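Hotcombe Countertop Dehydrator
Set-Up Guide, Section 2: First Use

Before you start
Read this section all the way through before plugging in the unit. Keep the guide with the warranty card. The model code (Goossens 441) is stamped on the rear panel, next to the power cord.

1. Remove the tape from the door and take out the packing card behind the trays.
2. Set the unit on a level, heat-safe surface. Leave 10 inches of clear space behind the fan cover.
3. Wash the trays and the drip sheet in warm, soapy water. Rinse and dry them completely.
4. Slide the drip sheet into the lowest slot, then add the trays from the bottom up.
5. Plug the cord directly into a grounded wall outlet.

CAUTION: Do not use an extension cord. Do not cover the top vent while the fan is running.

6. Turn the dial to High and run the unit empty for 2 hours with a window open. A light smell is normal during this run.
7. Turn the dial to Off and let the unit cool with the door open.

Note: If the fan does not start, check that the door is fully closed. The door switch cuts power to the fan and heater.

Loading the trays
8. Peel and slice root vegetables to an even thickness. Blanch carrots and let them drain.
9. Arrange the slices in a single layer. Pieces should not overlap.
10. Turn the trays front to back halfway through drying.

CAUTION: The tray rails stay hot after the unit is switched off. Use oven mitts.
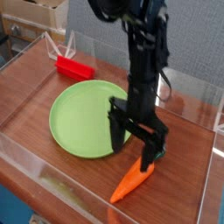
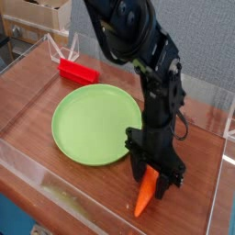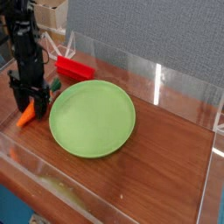
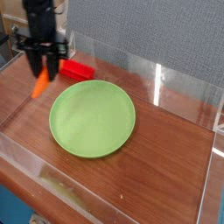 CATEGORY: VEGETABLES / CARROTS

Dry on Medium until the slices are hard and no longer bend. Cool them before packing in jars with tight lids. Check the jars daily for the first week. If moisture shows on the glass, return the slices to the trays and dry them longer. Throw out any batch with mold.

For other vegetables, see Section 3.

Guide revised 2022-08-09. Text: Deirdre Nic Aodha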